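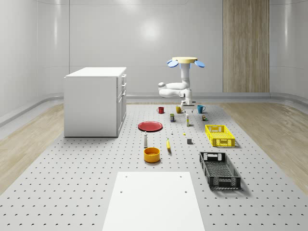 4.2 Tabletop rearrangement suite

The Vinton kit is sold as a simulation package with a matching hardware bill of materials, and the rearrangement suite is the part most buyers will run first. We evaluated the version distributed in June, using the default single-arm configuration and no changes to the physics settings. Figure 3 gives a rendered view of one start state. The arm is mounted near the back of a perforated table, with the gripper folded in over the rear row of objects, and the two crates on the right, one yellow and one black, serve as targets for the sorting tasks. The drawer cabinet on the left is used only in the storage tasks, which are reported in Section 4.4.

Figure 3. Start state from the rearrangement suite, default layout. Rendered in the Vinton viewer at vendor settings.

Each task is specified by a short text instruction and a goal predicate over object poses. The suite ships with 24 task templates. Object positions are sampled at reset from a region in front of the base, subject to a minimum spacing that the user can set. We left the spacing at its default value. At that value the sampler sometimes places small items close to taller ones, and a top-down grasp then requires the planner to route around a bottle or mug. The vendor documentation does not list this as a difficulty setting, but in our runs it had more effect on success than the choice of object.

We collected 3,867 episodes with the scripted policy supplied in the kit and a further 1,252 with our own baseline, Pillay, which plans from segmented depth. An episode ends when the predicate is met or after 60 seconds of simulated time. Episodes in which the solver reported interpenetration at reset were discarded and redrawn with a new seed.

Three results are relevant to a prospective user. First, grasps on mugs were reliable when the approach was from above the rim and poor when the policy selected the handle. The collision mesh of the handle is a convex approximation that fills the opening, so the fingers cannot pass through it. Replacing the mesh with a decomposed version removed the problem at a small cost in step time. Second, the crate walls are modeled in full, including the lattice openings. This is good for visual realism, but contact computation slows noticeably when an object settles against the inside of a wall. A simplified crate is included in the package and should be the default for training. Third, the banana rolls more than its shape would suggest. We traced this to a friction value shared with the bottles and corrected it in the asset file.

Rendering was adequate for our purpose. The glossy wall panels produce a bright reflection behind the arm, and we found that a detector trained only on the default lighting lost accuracy when the lights were moved. Users who intend to transfer a model to hardware should turn on light randomization, which is off when the package is installed. Transfer itself was not tested here; the Fividton cell was not available during the evaluation period.

Overall, the suite is usable without modification for planning research. For contact-rich learning we recommend the mesh and friction changes described above, applied before any data are collected.

Filed under: Robotics / Simulation Tools / Product Evaluations

Comments (3)

Lakshmi Nambiar
Did you try the handle grasps with the decomposed mesh and the original friction value? I would like to see the two fixes separated.

Subbarao Rajan
We see the same slowdown with the lattice crate. The simplified one helps, but check its inner floor height, as ours sat a little too high.

Venkatesh Varma
Is the corrected asset file going to be posted with the paper?

Contact | Copyright Useseo | Back to top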